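Foam pads on handheld gripper fingers losing grip on thin handles — replace, clean or adjust?

Category: End effectors and grippers
Posted 4/19/19 by taven_bench

We run a two-gripper handheld station on a wood-topped table. Each gripper is a Kasero parallel type with black plastic fingers and dark foam pads glued to the inner faces. The task is tabletop pick and place with household items: mugs, cutlery, toothbrushes.

Over the last 400 cycles the right-hand gripper has started to let thin handles rotate when they are lifted off the table. Mugs are fine. A toothbrush picked at the ribbed section of the handle turns until the heavy end points down. The left gripper does it less often.
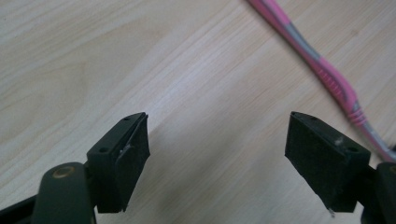 Jaw travel checks out on both units. I measured the gap fully open and fully closed and both match the sheet that came with them. Closing force at the trigger feels the same left to right, but I have no gauge small enough to go between the pads. The pads have not been changed since the station was built in April of last year. I wipe them with a dry cloth at the end of each run.

Should I change the pads, clean them some other way, or look at the pivots first?

nurnau_cell2

Pads. Foam takes a set. On a mug you have a large contact area and you won't notice. On a handle you have a narrow line of contact, and once the foam stays compressed along that line the part pivots around it.

Procedure we use:

Take the finger off the arm. Do not peel the pad with the finger mounted, you will load the pivot sideways.

Peel from the tip toward the base. Remove leftover adhesive with isopropyl, 90 percent or better, on a lint-free wipe. Keep it away from the pivot caps.

Look along the seam between pad and plastic before you throw the old one out. White lint or worn material caught there usually means the edge has begun to lift. Check both fingers, and replace as a pair even if one looks good.

Fit the new pad flush with the tip. If it overhangs it will touch the table before the finger does, and on low picks it will roll up.

Clamp between two flat blocks for 20 minutes. Leave it overnight if you can.

A dry cloth is a poor choice on foam. It leaves fibers behind. Use a low-tack roller.

After refitting, do 100 open and close cycles with nothing in the jaws and check the seam again.

teuber_fixtures

Agree on the pads but I would check the approach before spending money. Same complaint came up on our station and half of it was operator angle.
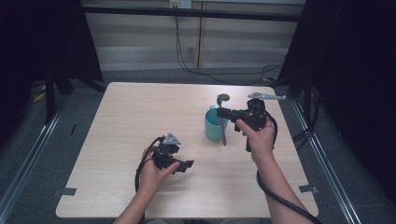 Grip point matters more than pad condition when the item stands in a container. With a utensil in a mug, the jaws should close square to the handle. If the handle hangs down in front of the mug and the other end pokes up above the rim, as with the pink one there, the right gripper coming in from the side can close on it at a slant, and the pads then touch at one edge first. Turn the wrist before closing. If there is room, use the left gripper to steady the mug by its handle while the right one lifts.

Also look at your cable. A thick cable run back along the forearm pulls on the gripper when you raise it. Leave a slack loop behind the body and tie it off at the elbow, not at the wrist. We measured around 3 degrees of tilt from cable drag alone.

For the pivots: hold the arm, push the finger sideways with your thumb. Any click, tighten the pivot screw an eighth of a turn and try again. Stop when the click is gone. Overtightened pivots give you a slow return.

kasero_user

had this, new pads fixed it. get the thicker ones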